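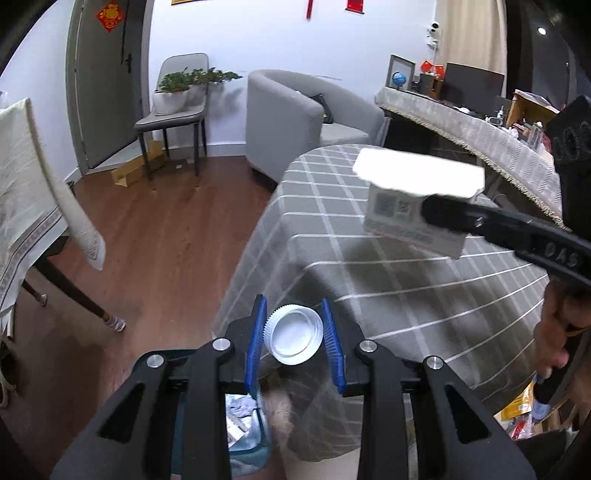
*A white bottle cap and a small carton printed with QR codes.*

## Redirect policy for retired pages after a redesign

**Forum section:** Client Websites – Planning and Launch

---

**r_umali**

Good morning. I am writing on behalf of the web team at Nestelden, where I am responsible for content planning. We are completing a redesign for Zilwood, a regional firm that sells garden rooms and outbuildings. The visual design is approved and the templates are built. The outstanding matter is the old content.

The current site holds 994 pages. The new site will hold far fewer. Most of what remains consists of old news items, discontinued models and landing pages for seasonal offers that closed long ago. The client's marketing department has asked that every retired page redirect to the new home page, so that no visitor is ever shown an error.

I have reservations, but I would like to hear how other agencies handle this request before I respond in writing.

Ronaldo Umali

---

**pagesmith_k**

Mr. Umali, I would advise against it. A visitor who follows an old link to the assembly instructions for a discontinued model and arrives on the home page will assume that the link is broken or that the site is. Search engines may also treat a mass redirect to the home page as an error in its own right, and the client then gains nothing from it.

Our standard practice is as follows:

- Where a close equivalent exists, redirect to it permanently.
- Where only a parent category exists, redirect to the category, provided that the category answers the same need.
- Where there is no equivalent, return a 410 status and show a helpful page.

The third group is usually the largest, and clients are usually uneasy about it.

---

**Harrowgate Digital**

I respectfully disagree with part of the above. The rule is sound for a publisher. For a firm that sells a small range to the public, a redirect to the nearest commercial page is a reasonable choice even when the match is loose. A person who looked for a discontinued garden room is very likely still interested in garden rooms. An error page, however well written, loses some of those people.

I would support the client on the product pages and oppose them on the news items.

---

**pagesmith_k**

I accept that for products, with one condition. The page on which the visitor lands must state that the model is no longer sold. A silent redirect causes calls to the sales office from people who believe they have found the wrong firm. We had precisely this complaint on a furniture account and had to add a notice after launch.

---

**r_umali**

Thank you both. The notice is a useful suggestion and can be added to our category template without difficulty.

To give further background, the site runs on Studholm, and the redirect screen there accepts a maximum of 500 rules. Anything beyond that must be written at server level, where the client's own staff cannot edit it. This was one of their arguments for a single catch-all rule.

---

**t.lindqvist**

The limit applies to rules, and a rule in Studholm may contain a pattern. If the old addresses follow a consistent structure, one rule can cover an entire folder. We moved a site of 800 pages with a short list of patterns and a modest number of individual exceptions. Please export the old addresses and sort them by folder before drawing any conclusion about the limit.

Two cautions. Patterns are read from top to bottom, so exceptions must be placed first. Query strings are ignored unless the relevant box is ticked on each rule.

---

**Harrowgate Digital**

I would keep the redirects at server level regardless. Client staff who can edit rules will edit them, and a loop on a contact page is an unpleasant thing to discover on a Monday.

---

**t.lindqvist**

That is a matter of training and permissions. A client who cannot change a redirect without raising a ticket will simply not change it, and the list will be out of date within the year. I would restrict access to one named editor and leave the rules in the content system.

---

**mwells_content**

May I raise a point that has not been addressed? Before any page is retired, please check who links to it. We use the Ngubane link report for this purpose, though the server logs will serve nearly as well. On one project the page with the most incoming links was a guide to clearing drains that the client had forgotten it owned. It had been marked for deletion because it did not fit the new tone of voice.

It was kept, with the text lightly revised.

---

**r_umali**

We ran the logs this morning following the comment above. Much of the old content has received no visits in the period recorded. There is, however, a set of planning permission guides with steady traffic, and these were on the retirement list. I have asked for them to be restored.

Our proposal to Zilwood will therefore be:

1. Planning guides retained and moved to the new advice section.
2. Discontinued models redirected to the matching category, with a notice.
3. Old news and expired offers to return 410, with a page offering search and the telephone number.

I remain undecided on who should hold the rules after launch. The meeting is on Wednesday and I will put both positions to them.

---

**pagesmith_k**

That is a sound list. I would ask that the text of the 410 page be written by the same person who writes the rest of the site. It is too often left to the developer.

---

**Harrowgate Digital**

Agreed on that point, at least. My view on the server level is unchanged.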